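Forum Grastbridge > Robotik > Vormachen und Fernsteuern

Thema: Handführen oder Fernsteuern bei Aufräumaufgaben?

klebeband_31
07.12.2019

Guten Abend zusammen. Wir zeigen unserem Roboter zurzeit Aufgaben vor, bei denen kleine Gegenstände vom Tisch genommen und in einen Behälter gelegt werden. Bis Mai habe ich den Arm immer mit der Hand geführt. Jetzt steuern wir aus der Ferne, und ich bin nicht sicher, ob das die bessere Wahl ist.
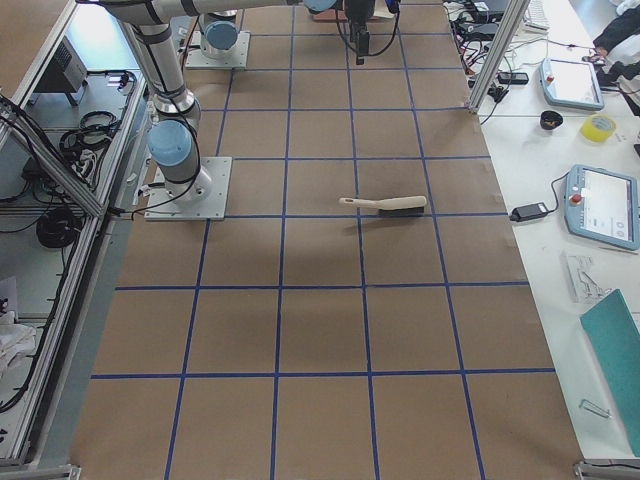
Mein Problem ist der Anfang jeder Vorführung. Mit der Fernsteuerung suche ich zu lange, bis der Greifer richtig über dem Gegenstand steht. Bei einem flachen Ding wie der Handbürste mit dem hellen Holzgriff muss man sich auch entscheiden, ob man am Griff oder an den Borsten greift. Ich habe 53 Vorführungen gemacht und war darin nicht konsequent.

gelenk7

Ich würde bei der Hand bleiben. Man spürt den Widerstand, und die Bewegung wird ruhiger. Mit dem Joystick sehe ich in den Daten jedes Zögern.

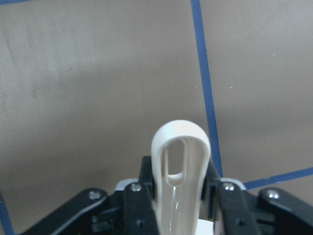
Außerdem kostet ein gutes Steuergerät Geld. Für das von Braltora haben wir 2.490 Euro bezahlt, und nach zwei Wochen lag es im Schrank.

Iltside_Nord

Da muss ich widersprechen. Beim Handführen ist die eigene Hand in jedem Kamerabild, und später fehlt sie. Bei uns hat das Modell darunter gelitten. Lieber sieben saubere Vorführungen aus der Ferne als 31 mit Ärmel im Bild.
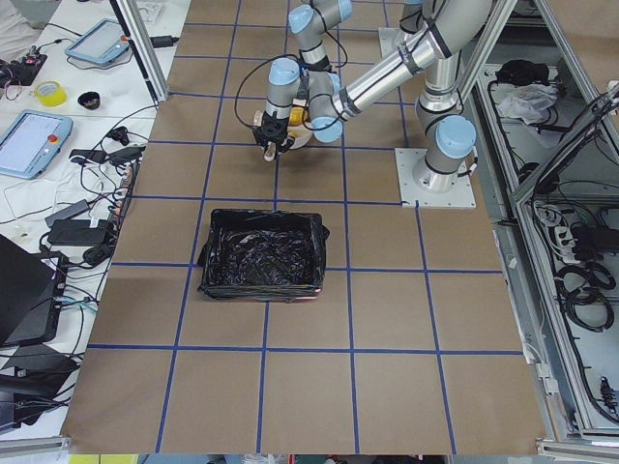
Greifer mit gelb-weißem Teil, daneben der Behälter mit schwarzem Müllbeutel

klebeband_31

Danke, das mit der Hand im Bild habe ich unterschätzt. Wie macht ihr es mit den Startpositionen? Ich wähle sie bisher nach Gefühl, und am Ende liegt fast alles in der Mitte.

Iltside_Nord

Raster kleben und jedes Feld einmal benutzen, auch die am Rand. Vor der Aufnahme entscheiden, nicht währenddessen.

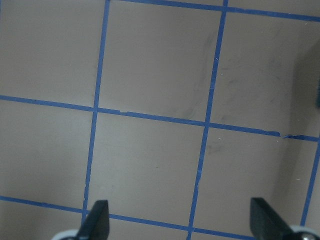
Arbeitsgruppe Greifen und Vormachen, Lambrechts

Die Linien sollte man aber manchmal erneuern. Wenn das Band ausfranst oder eine Stelle abgerissen ist, kleben wir den Streifen neu.

gelenk7

Mit dem Raster bin ich einverstanden, mit dem Rest nicht – eine Kamera am Handgelenk sieht meine Hand kaum, wenn ich weiter oben am Arm anfasse. Probiere beides mit derselben Bürste und vergleiche die Bahnen.

klebeband_31

Gut, das mache ich. Zuerst lege ich fest, dass nur noch am Griff gegriffen wird.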